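Container Lids: Data Card

Armindo Arruda, August. 2 min read

Part of the Wolde kitchen storage set. 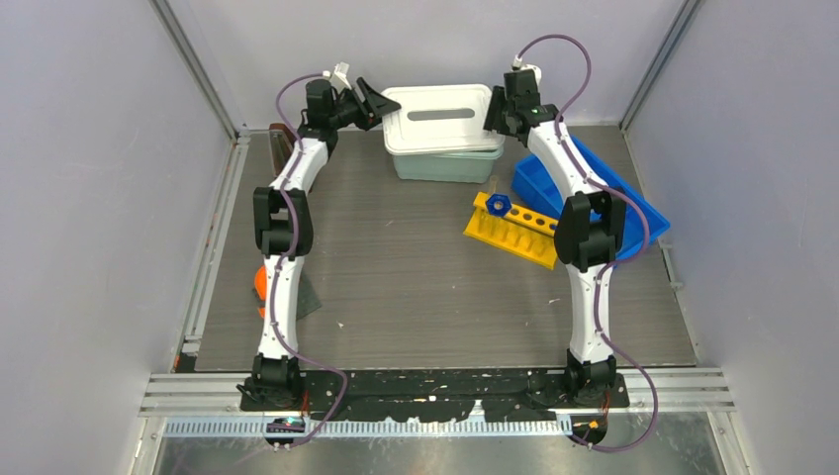

The set has 148 recordings of lids going onto food containers, and I would not lean on the labels too hard. Each one is marked "closed" or "open". I rechecked 14 of the closed ones and disagreed with nine. A lid can cover the whole box and still have a corner riding up.

**Labels**

- `closed`: rim down on all sides, supposedly
- `open`: everything else, including lids set down crooked

Yaowalak Wiriya wants a third label for crooked lids. I doubt it would be applied any more evenly than these two.

**Not covered**

Leaks, stacking, warped lids. Please don't cite this set as evidence that a container seals.

Contact: Fuad Ambaye, Wolde | © Wolde | Back to top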